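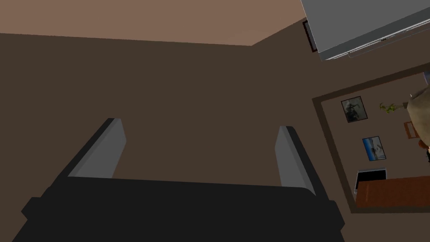
Why is side two quieter than side one on the Drukby test cut? The low end on "Jindska" was left wide below 266 Hz, so the groove needed more room and the level had to come down to fit the running time.

June, second session on the Drukby LP. Working from the flat mixes. The limited versions sent with them are no use for lacquer and I have moved them to a separate folder.

Side one is straightforward. Two long pieces, both mostly guitar feedback and bowed cymbal, little happening in the bass. Left EQ alone apart from a shallow dip at 3000 Hz on the opener, where the second guitar sits on top of the voice. Tried the same dip on the closing piece and took it out again. It made the cymbal sound boxed in.

Side two, first pass: bass summed to mono below 266 Hz. Correlation meter much steadier. The tremolo on "Jindska" loses some of its swing but is still clearly there on the monitors. Level up 2 dB against the previous cut. No lifting on playback with the workshop cartridge.

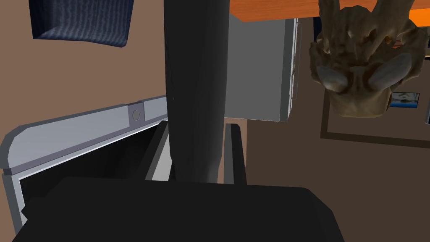
Does the hum under "Cusi" need to come out? It stays, as the band tuned the drone to it, and notching the fundamental leaves the whole track sounding slightly sharp.

I did try a narrow notch on the first harmonic only. Hum went down, but so did the body of the floor tom. Bypassed. The hiss before the first chord is from the cassette loop and is meant to be audible. Fade-in starts where the loop starts.

Gaps: 6 seconds between "Cusi" and "Jindska", as marked on the running order. The digital version has them joined. Check with Moka which one goes on the label copy, since the printed timings assume the join.

De-esser on the voice tracks set lower than last time. The spoken part near the end of side two is close to the centre of the disc and was spitting badly on the inner grooves. Better now, still a trace on the word "sister". A further cut makes it lisp.

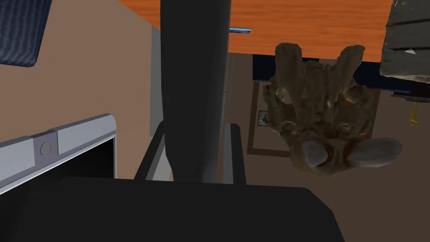
Moka replied by email that the gap is right for the vinyl and the label copy will be changed, but the fade at the end of "Jindska" is too fast and the last feedback note should be allowed to die on its own. They would sooner lose a little level than the note.

Fade removed and side two re-run at 16:40. The extra tail costs 0.5 dB. Inner groove distortion no worse by ear.

Still to do: recheck the mono fold-down with the new tail, and print the cutting notes for both sides.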